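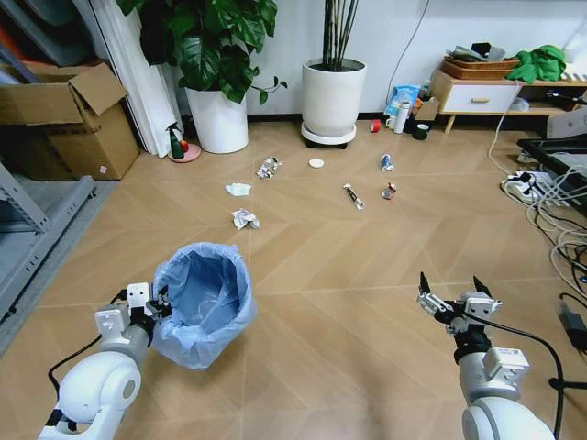

**Figure 2.** Litter pickup. The left gripper holds the rim of the wastebasket while the right one is free to collect.

### 4.2 Picking up litter

I'll admit I thought this would be the easy one. Trash on a floor, a basket to drop it in, how bad could it be? We ran 101 pickup trials between dish stacking and the shelf work, and litter gave us more grief than either of them (Inese Ozoliņš had called this back in November, and she has been very nice about it).

Look at what's lying around in Figure 2: a ball of foil, a flat bit of tissue, a wad of printed paper, a small white disc, a crushed blue-and-white can or packet. To me that's all just "trash." To the Verkine planner it's a different grasp every time! Crumpled things went well, and we got 86 clean pickups overall, but flat things were miserable. The fingertips have to come in almost level with the floor, and the Tanasarn wrist controller gets nervous down there and backs off.

Then there's the question of what counts as litter. A slender black-and-silver tube could be a dead pen or somebody's good one, and the mug and thermos by the cabinet are certainly not garbage. We gave the system a fixed list of things to leave alone, which I'd call cheating a little, and Nahuel Bravo would call sensible engineering. We still haven't settled it.

Holding the basket in one hand was his idea too, and I like it a lot. Our earlier setup at Collham left the basket standing, and the arm kept knocking it over. Carrying it cut the average trial by 20 seconds, though it does tie up an arm that could be steadying something.

So can the machine do this chore yet? In my kitchen, with me watching, I'd say yes. I wouldn't leave it alone with my desk. The dropped-object failures are broken down by material in Section 4.3.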